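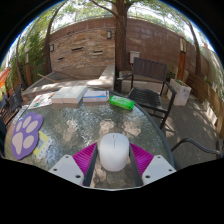
May, 7.40 am, notebook of D. Tkachuk

Out on the patio again with coffee. Bench three indoors is still full of Radosław's enclosure parts and I couldn't face moving them, so today's work happens in the fresh air. Very happy about this!

Job for the morning: mouse on textured glass. We had a long argument at Jirnden last month over whether a plain optical mouse can be trusted on a surface like the garden table, and I said I would simply go and try it. The glass is greenish grey with a ripple all over it, and it throws back the sky and the leaves in a lovely way, lovely for me at any rate. I expect the sensor will hate it.

Plan is one slow pass left to right, then the same back again, 15 passes per surface, and log the cursor position at the end of each. Sensor set to 400 for everything so that Kamran can't complain about the settings afterwards. Surfaces in order:

bare glass
purple paw mat
sheet of plain A4
the A4 again, taped down at the corners

The paw mat is my favourite thing on the table by a mile. Purple, scalloped all the way round, pinky pads on it. Miroslava thinks it is too small for proper passes and she may be right, but the big main pad looks a decent size and I want a go at it. If the pads and the purple give different numbers I shall be delighted and will probably bore everyone at lunch.

8.25. Bare glass done. Cursor jumped on 11 of the 15, once clean off the side of the screen. Worst in the bits where the ripple catches the light. Shading the mouse with my hand helped a little, which I didn't expect, so that goes on the list for a repeat under the parasol.

8.50. Mat done, no jumps at all! Drift at the end of the run was 16 counts on the purple. Over the main pad it was 74, so there is a difference and I was right to be nosy. Dariusz says it may only be the edge of the pad lifting the mouse a touch. Fair point. Need to press the mat flat and do it again.

9.10. Wind getting up, A4 kept trying to leave. Taped runs only, the loose ones will have to wait.

To do: ask Kamran for the Edix log template, mine is a mess. Wipe the glass and rerun the first set. Find out if Miroslava has a mat in one flat colour I can borrow.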